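Against Carpet in Rooms with Kitchen Cabinets
Karagiannis, Nusbridge

Carpet is specified for mixed-use rooms on acoustic grounds. I accept the acoustics and still consider it the wrong finish wherever there are kitchen cabinets. Grease and water travel farther than the layout drawing assumes, and a strip of hard flooring 300 mm deep will not catch them.

The Corar room at Nusbridge has both cabinets and carpet. 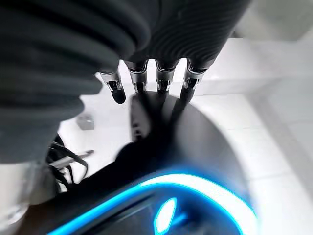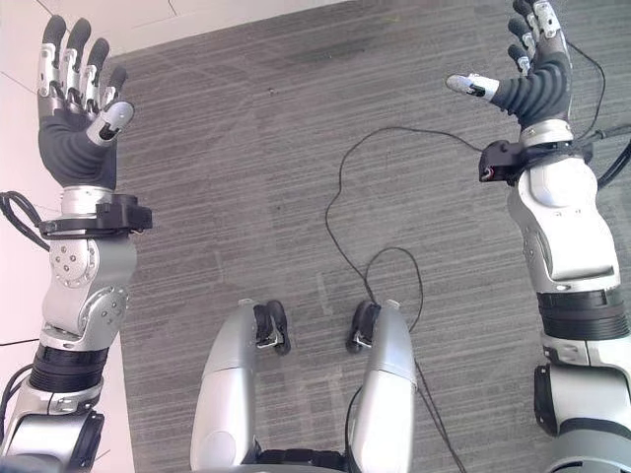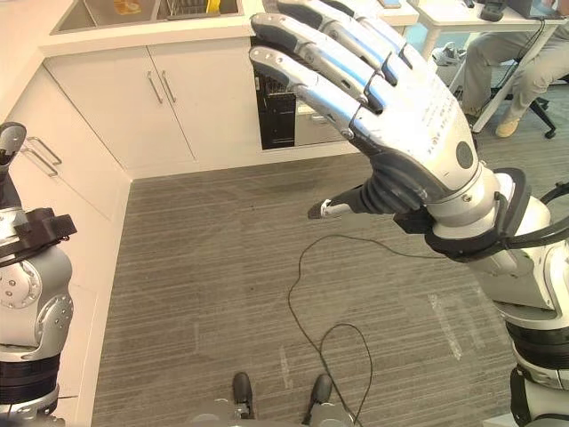

Color and cables

The carpet in the third picture is gray with fine streaks, lighter and darker. A streaked gray hides soil well, which in my view is a defect. Dirt that can't be seen stays off the cleaning schedule.

The thin black cable lying in a loop on it is a separate problem. Cables on carpet get vacuumed around, and the pile under them is skipped. Faint tape marks also outline a rectangle on the floor, and adhesive residue holds dust.

I would lay sheet flooring to 2 m from the cabinets and put the acoustic budget into the ceiling.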